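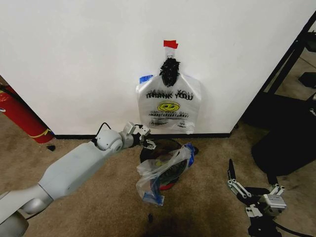

El durómetro llegó a Lunness en julio, en una caja de 80 kilos que el transportista dejó en el muelle sin pedir firma. Tiburcio Quezada lo había comprado por teléfono a la casa Lynch, usado, con certificado y dos penetradores. Era un Prirkar de banco, modelo 174, y medía la dureza de los rodillos que el taller rectificaba para la mina. La primera prueba salió mal. Llamó a Lynch y lo dejaron en espera. Mientras esperaba miró la bolsa que colgaba en la pared, blanca, con las gracias en inglés y una cara amarilla que sonreía. Llevaba once minutos mirándola cuando contestó Ultan Costello.

--¿Qué lectura le da? --preguntó Costello.

--El bloque patrón dice 68. La máquina dice 61.

--¿Lo ha nivelado?

--Dos veces.

Costello dijo que consultaría con el servicio técnico y que llamaría antes de las cinco. No llamó.
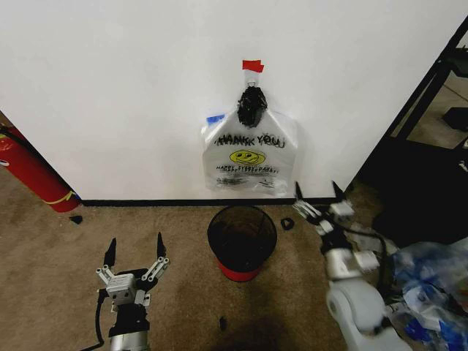 Al día siguiente Tiburcio abrió la carpeta que venía con el aparato. El certificado lo firmaba Vlasta Radulović, del laboratorio de Stikov, y tenía un número escrito a mano, el 157. El número de la placa de la máquina era otro. Lo comprobó con la linterna y después le pidió a Tania Abeysekara que lo leyera ella.

--Termina en 151 --dijo Tania--. O alguien hizo mal el uno, o este papel es de otra máquina.

--¿Y tú qué crees?

--Que es de otra.

Tania buscó el teléfono de Stikov y marcó. Radulović se puso enseguida. Recordaba el 157 porque lo había rechazado a la primera y lo había aprobado a la segunda, con el muelle cambiado. El 151 no había pasado por sus manos.

--¿Quiere que se lo ponga por escrito? --dijo.
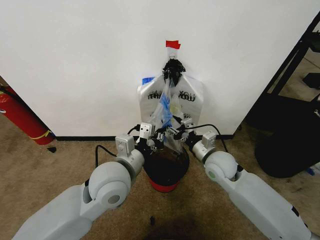 Tiburcio dijo que sí. El correo llegó a media tarde y él lo reenvió a Lynch sin añadir nada. Costello tardó veinte minutos en llamar. Habló de un error de almacén. Ofreció un descuento, luego un descuento mayor, luego un penetrador de diamante.

--Quiero el 157 --dijo Tiburcio.

--El 157 está vendido.

--¿A quién?

Costello tapó el auricular. Se oyó otra voz, de mujer, y un cajón.

--A la señora Ní Chonaill --dijo por fin--. Róisín Ní Chonaill. Nos ha llamado esta mañana. Dice que su certificado no coincide.

Tiburcio apuntó el nombre en el margen del albarán y pidió el número. Después bajó al muelle a ver si todavía estaba la caja.

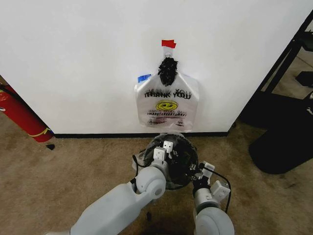

La bolsa blanca, colgada en la pared.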